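4. Shelf reach test, right hand

Do this after section 3 (wrist zero) and before you let anyone else in the Jisville shop drive the arm. Written up 12/17/18 by Tanvir Uddin, build notes for the Diltell hand on the Munasinghe arm kit. Left hand is its own section, not finished.

You need: the arm on its stand, hand bolted on, glove on, head camera plugged in, a cubby shelf against a wall, a few light things to pick up. Tape. Hex key from the kit bag.

4.1 Power on with the hand clear of everything. Wait for the second beep. First beep is only the controller.

4.2 Open the hand. Type "open" in the console, check all the fingers go out straight. One lagging? Stop, go back to 2.6, redo the tendon on that finger. Don't try to fix it with the offset.

4.3 Push the stand up to the shelf. Lock both front casters. Tape the floor where the stand's feet are, you'll want the same spot tomorrow.

CAUTION: Casters not locked = stand rolls back when the fingers touch the shelf. Lock them every time.

4.4 Set the reach limit. Value 637 for a shelf this deep. The default is 1046 and that will put the knuckles through the back panel. Save, then read it back, the save fails quietly sometimes.

4.5 Load the shelf. Fruit along the top, bowl in one cubby, something awkward in another. Leave some cubbies empty so you have a place to put stuff down. Nothing heavy, nothing glass.

4.6 Run "approach" at slow speed. Hand should come up low in front of the shelf, open, palm to the cubbies. Keep a finger on the stop button teh whole way.

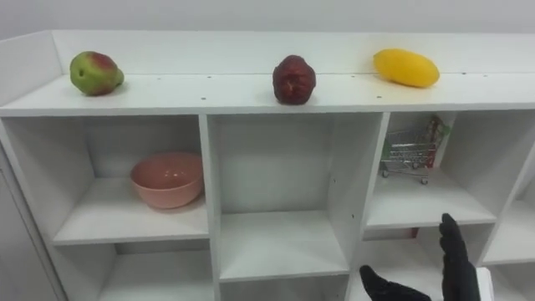 Can I run this test without the glove on?
Leave it on. The bare fingertips are slick and the grip numbers come out wrong, so you'd end up tuning twice.

4.7 If the hand stops short or leans, jog the wrist in small steps. Write down the final wrist value. Mine was 581, yours will differ.

4.8 Pick one thing off the top. Put it back. Then try a cubby. Thumb catches a divider? Back out the way you came in, don't twist.

NOTE: Wire things are hard. Fingers hook in the mesh and the release doesnt always let go. Type "open" twice, then pull back slow.

4.9 Done for the day: hand open, arm down to park, power off at the wall. Don't leave it parked closed, it stretches the tendons.

Error 3875 during any of this is the wrist cable. Reseat it at both ends, start over from 4.1.

Related items
Section 2: Tendon routing and finger tension
Section 3: Wrist zero
Section 5: Drawer pulls (draft)
Clandthorpe stand, parts list
Shop sign-up sheet, May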